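About Sirklow Alterations

Sirklow is an alterations and mending shop with a long counter, two fitting rooms and a bell on the door that rings whether or not you wanted to be noticed. We take in, let out, shorten, lengthen, patch, darn and re-line. We will also tell you, if you ask, whether a jacket is worth the money, and we have lost a fair amount of business that way.

The shop was opened by Shu-fen Pan, who had spent 11 years hemming bridesmaid dresses for other people and wanted to try hemming them for herself. The first sign painter left the second "r" out of "alterations," on the grounds that there wasn't one. He was right, and she paid him in full. The name Sirklow belonged to the hardware store that had the lease before us. It was already in tile on the front step, and tile is expensive to remove.

What we do all day

Mostly pants. People imagine a tailor's life as silk and chalk and a man named something Italian, but the trade runs on pants, and in August it runs on school pants. After that come zippers, then coat linings, then the mysterious category we write down as "other," which has included a tent door, a bassoon bag and the curtains from a houseboat.

We have nine people on the sewing side. Most learned here, starting with buttons and moving up to sleeves when Shu-fen stopped sighing at their buttons. It can take a while. She has a very quiet sigh and you learn to listen for it.

Clothes are sorted by what needs doing and not by whose they are, so your skirt may spend the night next to a stranger's bathrobe. Every piece has a numbered tag pinned inside, and the tag stays on until you've tried the thing on and said you like it. Folded work goes on the tables, and anything with shoulders gets a hanger.

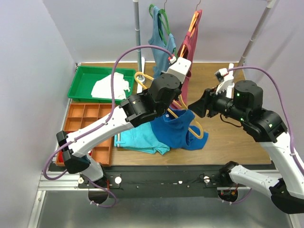 How we charge

By the job, from a printed list taped to the counter. A plain hem is $14 and has been for long enough that Shu-fen gets a look in her eye when somebody calls it steep. Lined coats cost more because there is a second coat inside them. If we open a seam and find trouble, we call you before we go any further, so please leave a number you answer.

We keep finished work for a reasonable time and then for an unreasonable time. There's a gray suit in the back that has been ready since before we bought the current steam iron. If it's yours, the sleeves came out very well.

The Kutari Street mending night

Once a month we push the tables together and teach mending to anyone who turns up at our Kutari Street door with a hole in something. You'll learn to sew on a button so it stays, patch a knee and darn a sock. We supply needles and thread. We have almost 700 spools, many of them navy blue, and no two of the navy blues match. Beginners are welcome, and so are people who say they are beginners and then produce a hand-smocked christening gown. We know who you are.

Finding us

We're on the corner of Kutari and Lundgren, across from the Curnel Building, with the door on the Kutari side. The Lundgren door is painted shut. Doors open at 9 a.m., and fittings are by appointment. Bring the shoes you plan to wear.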